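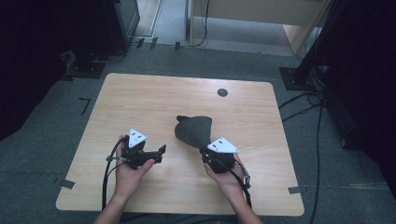
Cooperativa de Padeiros de Rander
Acta da reunião de Maio

3 comentários · 11 partilhas

Início às 18h40, com atraso, por falta da chave do contador. Presidiu Róisín Moynihan. A acta anterior foi lida e aprovada com uma correcção: onde se lia que a farinha Dolan era "unanimemente preferida", passa a ler-se "preferida por quem falou". A correcção foi pedida por quem redige.

1. Mudança de fornecedor de farinha

Foi apresentada a proposta da Clilov para substituir a Dolan como fornecedora de trigo e centeio. O folheto promete "mais sabor, melhor digestão e uma fermentação previsível". Perguntou-se o que quer dizer previsível. O folheto não explica e o representante, contactado por telefone durante a tarde, repetiu o folheto.

A proposta prevê um desconto para encomendas acima de 100 sacos. A cooperativa nunca fez uma encomenda desse tamanho e não tem onde a guardar. A presidente lembrou que o armazém das traseiras está livre. Respondeu-se que o armazém das traseiras apanha humidade do muro norte e que já lá se perdeu farinha que também tinha vindo com desconto.

Quanto ao sabor, o turno da noite cozeu pães com as duas farinhas e deu-os a provar no balcão. A maior parte dos clientes escolheu o da Clilov. Fica registado que o pão da Clilov estava à esquerda, tinha acabado de sair do forno e levava um cartão a dizer "novo". Com estas condições a prova não serve para decidir coisa nenhuma, e pediu-se que se repetisse sem cartões, com os pães à mesma temperatura e sem que quem serve saiba qual é qual. Houve quem achasse isto um exagero. A repetição foi aprovada com um voto contra.

2. Massa-mãe "centenária"

A Skomance oferece à cooperativa uma massa-mãe que diz ter mais de um século, com certificado, mediante uma quota anual e a obrigação de mencionar a marca na montra. Discutiu-se bastante tempo.

A favor: o turno da manhã acha que os clientes gostam de histórias e que a concorrência já tem a sua.

Contra: uma massa-mãe alimentada todos os dias com a nossa farinha e a nossa água, na nossa bancada, ao fim de umas semanas é em boa parte nossa. O que sobra do século, ninguém na sala soube dizer. O certificado é assinado pela própria Skomance e não indica análise, laboratório nem data de colheita. Pediu-se cópia do relatório que o certificado menciona em nota de rodapé. A empresa respondeu que é documento interno.

A presidente propôs aceitar por um período experimental. Perguntou-se como se saberia, no fim do período, se a experiência tinha corrido bem, e não houve resposta. A proposta fica suspensa até a Skomance enviar o relatório ou até alguém escrever, antes de começar, o que se vai medir.

3. Baixa de sal

A receita do pão comum passou a levar menos sal desde o início do ano. O quadro afixado na cozinha diz que "não houve reclamações". Quem redige fez notar que o livro de reclamações fica na gaveta por baixo da caixa e que poucos clientes sabem que existe – a ausência de queixas diz pouco. As vendas do pão comum desceram, mas as do pão de centeio também, e esse não mudou de receita. Não se tira daqui conclusão. A receita mantém-se e a frase do quadro será retirada.

4. Horário de abertura

Pedido para abrir 40 minutos mais cedo, com o argumento de que "há muita gente na rua a essa hora". A gente na rua vai para o autocarro. Alguns parariam, talvez. O turno da noite lembrou que abrir mais cedo significa enfornar mais cedo e que isso não vinha no pedido. Fica combinado experimentar durante um mês, com registo de vendas por hora. A presidente guarda o registo e trá-lo completo, incluindo os dias maus.

5. Outros assuntos

A balança grande continua a dar valores diferentes conforme o lado em que se pousa o saco. Vai para calibrar. Até lá usa-se a pequena, em várias pesagens, e escusam de dizer que a grande "está boa se a soubermos usar".

Pediu-se que as toalhas não fiquem em cima da amassadeira.

Foi sugerido um curso de atendimento. Não havia preço nem programa, passa para a próxima.

Reunião encerrada às 20h11. A acta será afixada junto ao relógio de ponto. Quem quiser corrigir o que disse, que o faça por escrito e antes da próxima reunião.

Partilhar 11 · Comentar 3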